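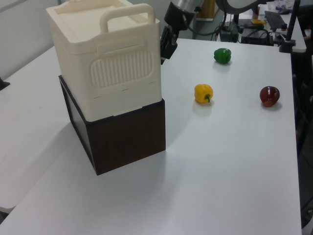

Cream storage container with a carrying handle, on a dark brown wood-grain box.

Wasten Herb Notes

Welcome, and thank you for stopping by! Wasten is a plain collection of notes on tonic and kitchen herbs, gathered from people who grow them, dry them and drink them as tea. It started as a pile of index cards and a notebook with a split spine, and it has been typed up, tidied and typed up again until it could be shared with other folks who like this sort of thing.

Last updated 18 July 2019.

What you get

The collection has 2,000 notes covering 114 herbs. Some herbs have a great many notes (ginger, nettle and chamomile could each fill a small book) and some have just one or two, usually from a single grower who had something worth passing along. Every note is a short piece of text, a sentence or a paragraph, kept as close as we could manage to the way it was first told to us.

There are three files:

notes.csv, which holds the notes themselves
herbs.csv, with one row for each herb and its common and botanical names
sources.txt, a list of where the notes came from, by region and year only

Columns in notes.csv

note_id: a plain number, never reused
herb_id: matches the first column of herbs.csv
part: root, leaf, flower, berry, seed, bark or whole plant
use: how the person used it, such as tea, soup, tincture, bath or pillow
taste: filled in only when the person mentioned it
text: the note
batch: Ginlow, Harb or Bridia (see below)

The taste column is my favorite and also the patchiest one. People will talk all afternoon about how to dry a root and then never say whether it's bitter! Please treat a blank as "not mentioned."

The three batches

Ginlow is the oldest batch and came from the index cards. The notes are short, the spelling was all over the place, and we fixed only what would have confused a reader. Harb came from letters and email, so those notes run longer and wander a bit (we left the wandering in, mostly). Bridia was collected at a winter seed swap in February and leans heavily toward roots and dried berries, as you might expect for that time of year.

If you want an even spread across the seasons, use all three batches together. Bridia alone will make it look as though people live on astragalus soup.

Names

Herb names are a tangle. One common name can belong to several plants, and one plant can have a different name in every valley. For 69 of the herbs we list more than one common name, separated by semicolons. Where a person gave a name we couldn't match to a plant with confidence, we left the note out of the main files. A further 7 herbs are matched to the genus only, and these have "sp." in the botanical column. Mint is the worst offender, and I have made my peace with it.

Please read this before using the notes for anything health related

These are things people told us about their own habits. They have not been checked by a doctor or a pharmacist, they don't give safe amounts, and they say very little about how herbs mix with medicines or whether they suit someone who is pregnant. The notes are good for studying how people write and talk about herbs, for word lists, for sorting and search projects, and for plain old curiosity. They should not be used to tell anyone what to take.

Known problems

A few Harb notes mention two herbs but are filed under the first one only.
Accents were lost from some plant names in the Ginlow batch.
"Handful" and "pinch" are left as they were written.

Sharing and fixing

You're welcome to copy, change and pass along the files, as long as you keep this page with them and mention Wasten. If you find a mistake, send the note_id and what you think it ought to say. Corrections are added whenever there is a quiet evening, and the old wording is kept in a column called text_old, which appears only in files that have been corrected.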